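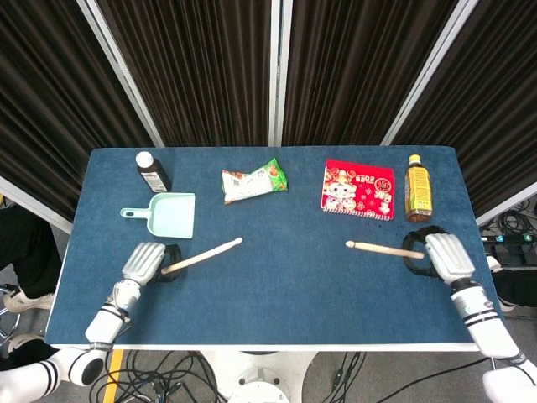
When should a recording be thrown out? Whenever it breaks a rule that was written down before the session began.

4.2 Acceptance rules

We were delighted by how far three short rules took us. Each episode must start from the home pose, stay under 48 seconds, and carry a task label entered by the operator. Trondton and Huerta applied the same rules to 3000 episodes, and their reviewers agreed on almost all of them!

Figure 3. A two-arm setup with a drumstick in each hand and small items along the far edge of the mat.

Edge cases went to Tuvum for a second reading, and the reason for each rejection was stored with the episode.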